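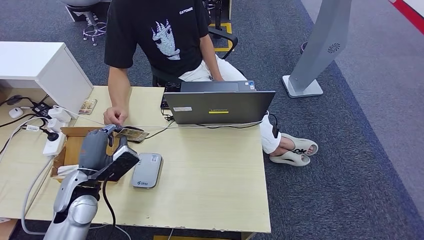
## 4.2 How the dulcimers held their tuning

We came to this part of the study expecting small differences between the two instruments, and we were delighted to be wrong. The Punis dulcimer, with its solid spruce top, drifted sharp across nearly all of its treble strings when the room grew damp in the evening. The Cernero, built to the same string plan but with a laminated top, moved far less, and the bass courses barely moved at all. Anyone who has sat down to play a hammered dulcimer after supper and found it sour will know why this pleased us so much – the effect players grumble about can be heard plainly in the recordings, and it can be measured.

Each instrument has 64 strings. We plucked every string with a felt pick, let it ring until it died away, and took the pitch from the steady middle part of the note. Hammers were used for the listening test only, as the strength of a hammer blow changes the pitch at the start of the note and makes close comparison hard. After removing notes spoiled by traffic or by a neighbouring string ringing along, we were left with 394 usable recordings from the long room at Gendevden.

The most striking result concerns the strings that cross the treble bridge. On these, the two sides of the bridge should sound a fifth apart. When the top of the Punis swelled, both sides rose, but they did not rise together, and the fifths became narrow. The decay curves in Figure 2 show slow beating in exactly these notes. It is a lovely thing to hear once you know to listen for it: a gentle wobble, almost like a voice, that comes in late in the note.

We then asked whether players mind. In the listening test, nine experienced players heard short tunes recorded in the morning and in the evening, in mixed order, and were asked which they would be happy to perform with. For the Cernero they showed no clear preference. For the Punis they chose the morning recordings in slow airs, yet in fast reels the choice was close to even. Quick notes cover one another before the beating has time to grow, and we think this explains much of the difference.

Retuning by ear gave one more surprise. Players who began from the bass bridge brought the instrument back sooner than those who began with the treble, and had fewer strings to correct on a second pass. The Demchenko method, which sets the bass first and then works outwards in pairs, already teaches this order. We would love to see it tried on larger instruments with dampers, where the frame carries a much heavier load and the top may behave quite differently.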